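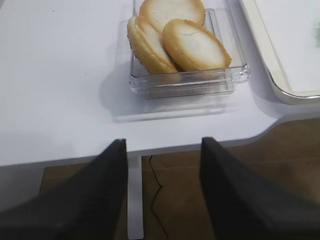 Govero half day charter, 890 for six people, worth it?

tidewrack_62
Looking at booking a half day on the Govero out of Wynne for my in-laws in March. Listing says 890 all in, captain and fuel included, four hours. Every review I can find is five stars and about one line long. "Great boat great day" doesn't tell me much. Has anyone here been out on it and can say something specific?

slipknot_pete
Went last spring. Boat is fine. Clean, good shade, the head works. "Fuel included" has a limit on it though. We ran out to the Cernidura sandbar and back and got a 50 surcharge at the dock for going past the marker. It's in the agreement, page two.

tidewrack_62
So not all in then.

slipknot_pete
Not if you want the sandbar, and the sandbar is the only reason to leave from Wynne.

harborgal
I've done that trip twice and never paid any surcharge. Maybe it depends on the captain. Ours was friendly, let the kids steer, got us back on time. I would book again.

mudflat
harborgal did you book direct or through Prultar? I have a theory that the Prultar bookings get the extra charges, to make up for the commission. Can't prove it.

harborgal
Direct, both times. Called the marina office.

slipknot_pete
Mine was Prultar. Still think two people isn't a theory.

mudflat
Didn't say it was a good one.

keelover
I'm going to be the grump. 890 for four hours is too much when the clock starts at the dock. You lose a good half hour to the safety talk and idling through the no wake zone, same coming back. Call it three hours of real boating. A pontoon from the other side of the bay is 295 for the same four hours if you can drive it yourself.

harborgal
A pontoon with in-laws on it in March wind? No thank you.

keelover
Mine survived.

tidewrack_62
None of us can drive a boat, so the pontoon is out. But keelover has a point about the clock. Does anyone know if they start counting at the dock or once you're under way?

slipknot_pete
At the dock. Ours said 9 am and we pushed off at 9:25, one of our people was late parking. No time added at the end, and I did ask.

bilgewater
Ask for the off season rate. I was quoted 705 over the phone for the same boat and the same four hours, morning slot. It isn't on the website. They also wanted a deposit that you don't get back if YOU cancel, only if they do. Read what counts as weather. Ours said small craft advisory, and plain old miserable wind doesn't count.

mudflat
That's the part I'd worry about. A captain can decide it's safe and your mother-in-law can still be green the entire time.

tidewrack_62
Called this afternoon. They did offer 705, but only for the 8 am slot, and the lady said the surcharge applies "sometimes". I asked her to put in an email when it applies and when it doesn't. No email yet. Not paying a deposit until I get one.

harborgal
I think you're overthinking it but let us know how it goes.

keelover
He is thinking exactly the right amount.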